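Poselex Two-Arm Bench Cell: Set-up Guide

Section 3. Planning and ordering

Read this section before you place an order. Most delays at the Josteston depot come from orders where the arms were bought first and the bench, power and spares were left until later.

3.1 Before you start

You will need the floor plan of the room, the name of the person who signs off equipment spending, and samples of the parts you intend to handle.

Note: Prices quoted by Yeoh or Ukent cover the arms and controllers only. Benches, enclosures and cabling are priced separately.

3.2 Working out what to buy

1. Write down the largest and smallest part the cell will handle. Send both sizes with your enquiry. Grippers are chosen from these and cannot be exchanged once fitted.

2. Decide whether you need one arm or two. A single arm is enough for picking and placing. Order two if a part has to be held by one gripper while the other works on it, or passed between them.

3. Measure the bench. For a two-arm cell, both base plates are bolted to one aluminium rail, so the rail must be ordered to suit the full width of the work surface. Allow 90 mm of clear space beyond each end.

4. Check the reach. Both grippers must be able to meet over the middle of the work surface with the elbows clear of the side walls.

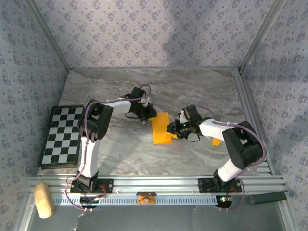
5. Choose the enclosure. Back and side walls can be supplied with the cell or made locally between aluminium corner posts. The wall covering is up to you. Avoid anything shiny if you plan to use cameras.

Caution: Do not fix shelves or hooks to the inside of the walls. The elbow joints swing out further than the grippers do.

6. Add a calibration board to the order. A printed black and white checkerboard is suitable as long as it is mounted flat.

7. Allow for cables. Order one spare set per arm. Cables that loop over the elbow bend every time the arm moves and should be budgeted as a wearing part.

3.3 Setting the budget

The standard two-arm kit is listed at £3,053 before delivery. To this, add the bench, the enclosure, spare cables and gripper pads. Set aside roughly 6 per cent of the kit price each year for replacements.

If your financial year ends in March, send the order form by January. Delivery takes up to three months, and the invoice is dated on dispatch.

3.4 Placing the order

1. Fill in the order form and attach your bench measurements.

2. Send it to Marlina Kwok at the Josteston depot, who will confirm the rail length in writing.

3. Check the confirmed length against the bench before you approve it.

Caution: Rails are cut to order and cannot be returned.

Go to Section 4 for unpacking.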